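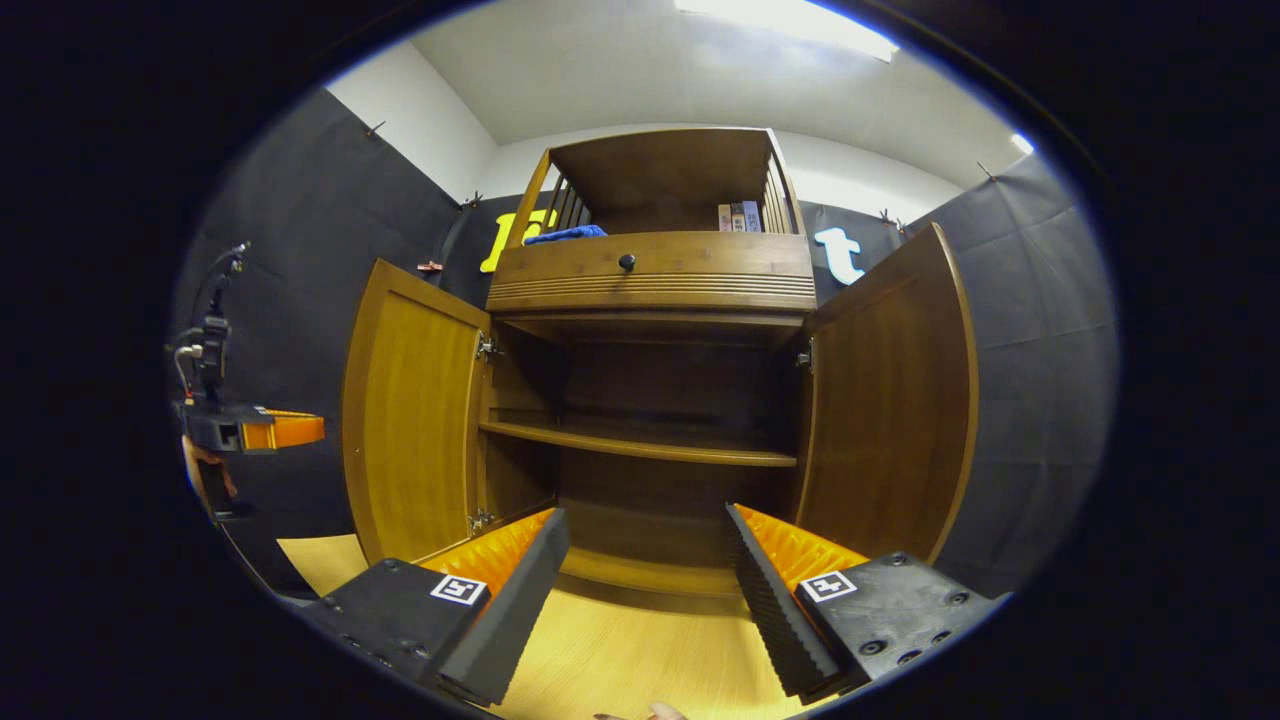
The cabinet with its lower doors open. The drawer sits above them, and the books are up in the hutch.

Last updated: 17 Aug 2024

I came to the Younis reading room expecting to be told that a cabinet could change my life. People who organize for a living tend to say that sort of thing. The woman who looks after the furniture here, and who asked me to leave her name out, said nothing of the kind, which made me suspicious in a different way.

"It's a cupboard with a drawer and a shelf on top," she said. "You put things in it and you shut the doors."

She bought it secondhand in January through Grukach, a resale shop, for 89 dollars. I asked whether that was a good price. She said she had seen worse cabinets for more, and that the wood had a grain she liked. The shop's ad called it "heirloom quality." Did she believe that?

"No. They say that about everything. I opened the doors and looked at the hinges. That's all I did."

Her one rule is that the lower compartment gets emptied before anything new goes in. I told her this sounded like the sort of advice that fills a book and could fit on a napkin. She didn't argue.

"Most people never see the back of their own cupboards," she said. "They push things in until the door won't close, and then they go buy another cupboard."

The single shelf inside bothers me. It sits halfway up, and you end up with two spaces of middling height, neither much good for anything tall. She had looked at a Metix insert that promised to divide the space into 9 sections. I asked why she passed on it.

"Because then I'd have 9 places to lose things." It was the closest she came to a joke, and I don't think it was one.

On the open hutch she was harder to pin down. The short row of books at the right end looks fine, and so does the blue cloth folded at the left. But open shelves collect dust, and I said so. She admitted that she wipes it down less often than she should.

"Would I choose a hutch again? Maybe not. The slats are a nuisance to clean – you have to go in between every one."

What about the drawer, with its one small knob for all that width? She pulls it from the center and it behaves, she said. I have owned wide drawers, and they stick. She told me to come back in damp weather and try it for myself.

She has kept the Grukach receipt, which gives her 36 months to complain about the hinges. She hasn't yet.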